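Dolora short film weekend opens for booking, with 20 films about how we're all feeling

15 February 2026
By the Dolora programme team, Clura

Print this page | E-mail this page

I've been itching to send this one out. Booking is now open for Dolora, our weekend of short films about mental health, and this year we've got 20 of them (I've watched every single one, some of them twice, and I cried on a bus during the one about the swimming pool).

If you haven't come across us before, Dolora is put on by Clura, a small arts charity, and we show films made by people who have lived with anxiety, depression, psychosis, grief, eating problems, or who have looked after somebody who has. The longest one runs to 20 minutes and most are a good deal shorter. We had 337 films sent in before the door closed in January, which was far more than I'd planned for and meant a lot of late evenings with the laptop and a hot water bottle!

The opening night film is called Hauksdóttir. It follows a trawler cook who stops sleeping, and it's very quiet and very funny in places, and I won't say any more than that. It'll be shown at the Prirkex, our home for the whole weekend, in the big room with the raked seats. There are 74 of those, so please don't leave it until the last minute.

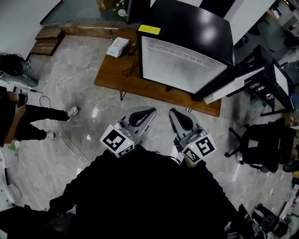
Between screenings we're running talks, and I'm really pleased with how these have come together. They're small on purpose. A film-maker and a counsellor sit down with whoever fancies joining them, and you can ask a question or just listen with your coat on. I want them to feel like a chat at home, so there'll be no stage and no microphones, only a plain wooden table with a warm brown top and thin black hairpin legs, and chairs pulled up to it. Tea is free. Places at the talks are booked separately from the films, and you can come to one without the other.

Every film has captions, and we'll have a printed sheet at the door saying what each one deals with, so you can skip anything you'd prefer not to sit through. You can walk out and come back in whenever you like. There's a quiet room along the corridor too, with a trained listener there from the first film to the last on both days.

A weekend pass costs £49 and gets you into everything except the talks, which are free once you've booked your place. If the price is a problem, write to us and ask for a supported pass. You won't have to explain why, and we've put a good number aside. Carers coming along with somebody get in free.

Press passes, stills and preview links for most of the films are ready now, and I'm happy to do interviews by phone or in person (mornings are best, I'm useless after lunch). Several of the film-makers have said they'll talk to local papers and radio as well, so do tell me which film you're interested in and I'll put you in touch.

Passes and talk places can be booked through Clura or at the Prirkex box office.

Print this page | E-mail this page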